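Why Does a Blanket Keep You Warm?

Think about the last really cold night you can remember. Perhaps it was in December, with the wind rattling at the window and your nose feeling like a small frozen pea. You got into bed, and the bed was horrid! The sheets were chilly, your feet were chillier, and you curled yourself up as small as you could go. Then, after a few minutes, something lovely happened. The bed got warm.

Now, who warmed it up? The blanket wasn't plugged in. It had been lying there all day in the same cold room as the chair and the bookshelf, and it was every bit as cold as they were. So the warmth must have come from somewhere else, and there was only one warm thing in that bed. It was you.

You are a very good heater

Your body makes heat all the time, even when you are fast asleep and dreaming about being late for swimming. It gets the energy to do this from your food. The porridge, the toast, the peas you were told to finish - all of it gets used, bit by bit, to keep your heart beating and your lungs breathing and your brain busy, and heat comes out of all that work. The inside of your body likes to stay at nearly the same temperature, summer and winter, which is quite clever when you think how much the weather changes.

The trouble is that heat doesn't like to stay where it is. It always moves from a warmer thing to a cooler thing. A mug of cocoa left on the table loses its heat to the room until the two are the same, and then you have cold cocoa and a skin on top (some people like the skin, and I have never understood them). You are warmer than your bedroom on a winter's night, so your heat is always trying to wander off into the room. What a blanket does is slow it down.

The secret is air

If I asked you what a blanket is made of, you might say wool, or cotton, or that soft fleecy stuff that goes crackle in the dark when you pull it over your head. You would be right, but you would have left out the most important part. A good blanket is full of air.

Look closely at a woolly jumper, with a magnifying glass if you have one. You will see that the wool isn't smooth like a piece of string. It is a great muddle of tiny hairs, all curling about and crossing over each other, and in between them are thousands of little gaps. Every one of those gaps has air in it. Towels have little loops, fleece has fluff, and a duvet has feathers or soft stuffing that puffs up like a cloud, but they are all doing the same job. They are catching air and making it sit still.
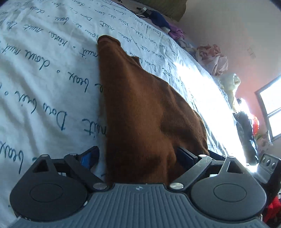
Still air is very bad at passing heat along, and that is just what we want. Imagine a line of children handing buckets of water from one to the next. If they stand close together and work quickly, the water gets to the end in no time. In a metal spoon the tiny bits it is made of are packed close, like that quick line of children, and so the handle gets hot in your soup. In air the tiny bits are far apart. Passing the heat along takes them ages, and most of it stays next to you.

There is a word for this, and it is a good one to know: insulation. Something that slows heat down is called an insulator. The fluffy layer in the roof of a house is an insulator, and so is an oven glove, and so is the thick coat on a sheep.

Why the air has to keep still

You may be wondering something. There is air all over your bedroom, so why do we need a blanket at all? That is a very sensible thing to wonder.

The answer is that the air in a room moves about. Warm air is lighter than cool air and floats upwards, and then cooler air slides in to take its place. So the air that you have just kindly warmed up drifts off to the ceiling, where it is no use to you, and a fresh cold lot arrives. Wind makes this happen even faster, and you will have felt that if you have ever stood at a bus stop without a scarf. A blanket holds the air in its little gaps so that it can't float away.

What animals do

Animals worked all this out long before there were any beds. Have you ever seen a robin in winter looking like a round ball with a beak? It has fluffed up its feathers to trap more air. A cat's fur stands up a little in the cold as well. Your own body has a go at the same trick, and that is what goosebumps are! Tiny muscles in your skin pull your hairs upright. We don't have nearly enough hair for it to do much good, but your skin tries all the same.

Something to try at home

You will need a grown-up, two jam jars with lids, some warm water from the tap (warm, please, and not boiling) and an old woolly sock.

Fill both jars with the warm water and put the lids on tightly. Pull the sock over one jar and leave the other one bare. Stand them side by side and go off and do something else for 20 minutes. When you come back, take off the sock and put one hand on each jar. Which feels warmer?

If you enjoyed that, try it again with other coverings. A tea towel, a sheet of newspaper, a bit of bubble wrap - write down what you think will happen before you start, and then see if you were right. Rosalba Galli, who helped me try this out, was quite sure that newspaper would be hopeless, and she was very surprised when she felt the jar.

One last puzzle. If you wrapped a blanket round an ice lolly, would it melt faster or slower than a lolly with no blanket? Have a think about which way the heat is trying to go, and talk it over with somebody at teatime.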